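4.3 Preparing the Skukier handpiece for a treatment session

Read section 4.2 before you start. The handpiece must be switched off at the base unit and the foot pedal unplugged.

1. Wipe the handpiece body with a cloth dampened with 70% isopropyl alcohol. Do not spray liquid into the vent slots.

2. Fit a new Gistum tip. Push until the collar clicks, then turn it a quarter turn clockwise.

3. Connect the handpiece cable to port B. Port A is for the cooling line only.

4. Plug in the foot pedal, switch on the base unit and wait for the steady green light. Start-up takes 17 seconds.

Note: If the light flashes amber, the tip is not seated. Switch off, remove the tip and repeat step 2. 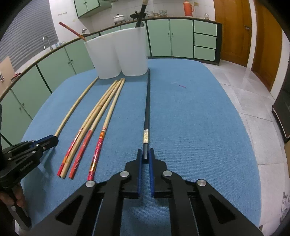 5. Select the skin type on the touch panel. The unit sets the starting level to 10. Raise it one level at a time — never above the limit on the patient's treatment card.

6. Fire one test pulse onto the calibration pad. The panel must read 100. If it reads anything else, stop and run the calibration routine in section 6.

CAUTION: Everyone in the room must wear the supplied eyewear before the test pulse in step 6.

CAUTION: Tips are single use. Do not autoclave them.

7. Record the tip lot number and the test reading in the session log.

Units serviced by Tellmont before November may show the older panel layout. The steps are the same, but skin type is found under Setup — Patient.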